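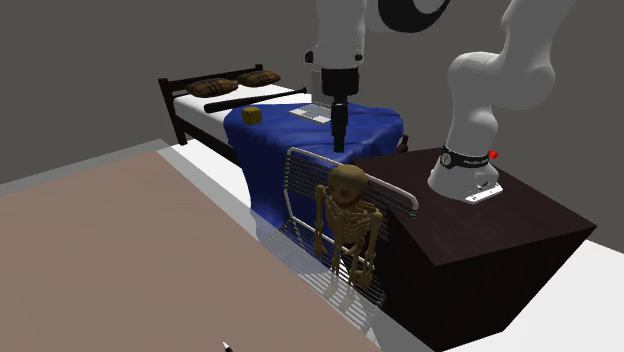
Evander Lennox wrote back that a death notice should be indexed under the date it was printed, and that the date of death belongs in a second field. I have kept his wording on the handout. The talk follows his order, with one exception under married names.

4 min read

Opening. State the scope: paid notices in the Trorbridge paper, one year, 611 entries. News obituaries are a separate file and I am leaving them out. Same for cards of thanks.

Fields. Surname, given names, maiden name, age as printed, date of death, date of notice, place of service, place of burial, survivors. Nine in all. Do not work out a birth year from the age. If the notice says "in her 84th year" enter that phrase as it stands - she was 83.

Dates. Many notices say "on Sunday" or "last evening" and give nothing else. Count back from the issue date and put the result in brackets. Morning and evening editions differ by a day here, so check the masthead first. Pause for questions.

Married names. Women listed as Mrs. plus the husband's full name get two entries, one under his name as printed and one under her own if it appears anywhere in the survivors or the parents line. Lennox would make one entry with a note. I found that searchers missed the note.

Repeats. A notice can run up to 4 times, and the later ones may correct the service time or add a pallbearer. Index the first, link the rest. Never merge the texts. Show the Paterson notices: three printings, two spellings of the cemetery.

Survivors. Keep the printed order. "Also survived by" usually marks step-relatives or in-laws, but it is not proof of either. "Predeceased by" goes in the same field with a P in front.

Places. Vostwood is both a township and a chapel. If the notice does not say which, enter Vostwood and stop there.

Checking. Pull 200 entries, have a second reader key them blind, compare. Most mismatches were in ages and middle initials. Give the table on the back of the handout, do not read it aloud.

If time is short, skip Places and go straight to Checking.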